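Fisteck two-finger gripper, seen at the Zindari open day
Reviewed by Thomas Longo
Rating: 3 out of 5

Zindari ran its December open day in the Orlandini building, in groups of 4. I went to see the Fisteck gripper before ordering one for our bench. Each demo slot was 33 minutes, most of it spent on block handling.
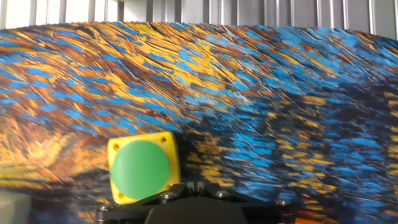 The Fisteck is quoted at 103 mm of travel, and the linkage is easy to reach for service. Setup at the stand was quick. My concern is the wrist camera view. With a patterned work surface under a yellow block with a green circle on its face, the linkage arm covers one of the block's lower corners - a poor corner to lose if your software fits edges.

Grip force is set in software only. The manual is thin on calibration. I would buy it for light parts, with a second camera overhead.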